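I caught the manager of the Tinon Smaller Companies Fund on a Tuesday, at 9 in the morning, which I'm told is late in the day for a fund manager. She'd already been through two sets of results and one very large coffee, and she was in a talking mood.

I started with the obvious one: why bother with small caps when the big names have done so well for everybody?

"Because I can still get the boss on the phone," she said, laughing. "Try that with a giant. I call a company with one factory and a sales office, and the person who picks up is often the person who runs it."

The fund holds 28 companies, so every one of them matters (she winced when I asked which had hurt the most). That would be Hendricks, a maker of pump parts that lost a big customer in June. The shares dropped 25 percent in a week. She bought more.

"I didn't sleep great," she told me. "But the debt was low and the order book was fine apart from that one hole. If I liked it before, I had to at least ask myself why I wouldn't like it cheaper."

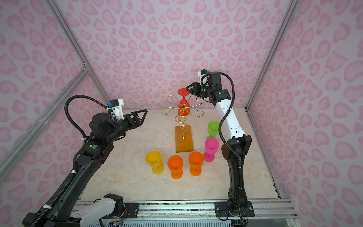
Has it come back? Partly, she says, and she's in no hurry. Her usual holding period is 10 years, which sounds like forever to me, a person who checks his retirement account in line at the grocery store!

We got onto Eddale next, a regional lender she sold this spring. I'd expected some story about interest rates, but no, it was the annual report. "It got longer and I understood less of it. I read it twice, then I called them, and I still couldn't tell you how they made their money on the new loans. So we left."

And what's she looking at now? She wouldn't give me names, though she did admit to a soft spot for Tirnmont, a packaging business she's followed for years and never owned. Too expensive, every single time she's run the numbers.

"My team teases me about it," she said. "I've got a price written on a sticky note on my monitor. It's a very old sticky note."

I asked if the price on it had ever changed. Once, she said, and she moved it down.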